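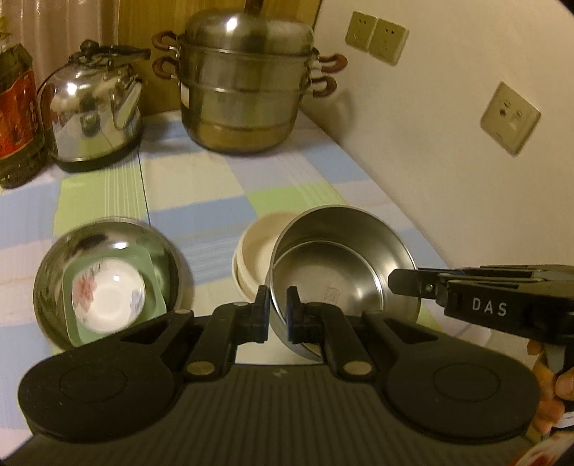 The Plendovine Code is a set of good-practice rules for recording handling tasks with hand-held grippers, used to prepare teaching material for household robots. It was drawn up by Flonel, a testing and training body, and covers the choice of objects, the layout of the work surface, the conduct of operators and the checking of recordings. Most of its rules deal with kitchen and dining tasks, in which stainless steel bowls, plates standing on edge and small patterned porcelain are handled on an ordinary table, often over a checked cloth and with a kettle and a tiered steamer pot further back. The code treats such a crowded table as normal and does not require a plain background.

Scope

The code applies to work with one or two hand-held grippers. It does not cover fixed robot arms, which fall under a separate Flonel document known as the Mridha Rules. Where a task is first recorded by hand and later repeated by a fixed arm, both documents apply, each to its own stage.

Objects and surfaces

Shiny metal is allowed, but a session may not consist of shiny metal alone. Bowls and dishes may be nested, stacked or leaned against one another, provided the starting position is written down. Glass with chipped edges is excluded. Kettles and pots on the table must be empty and cold, and bottles must be closed. A cloth must lie flat and may not hang more than 300 millimetres over the edge of the table.

Grippers

Jaws are inspected before each session for wear and loose screws. Both grippers of a pair must be of the same model. The jaws should close on a rim or edge slowly enough that the object does not jump, and an object that slips is to be left where it falls until the recording has ended. Markings on the housing may stay in place.

Operators

An operator may work for no more than 90 minutes without a break. Rings and loose sleeves are not permitted. When two grippers are in use they may be held by one person or by two, but the arrangement may not change during a recording.

Checking and records

A batch holds at most 1000 recordings. Each is given a task name, an object list and a result, which may be "complete", "partial" or "failed". Failed recordings are kept and marked as such. The first batch checked in full under the code, prepared at the Skultano site, was made up of smaller sets and came to 3393 recordings across four batches.

Revision

The current edition took effect on 21 July 2025. It added the rule on cloths and removed an earlier ban on patterned tableware. Proposals for the next edition are accepted until the end of December.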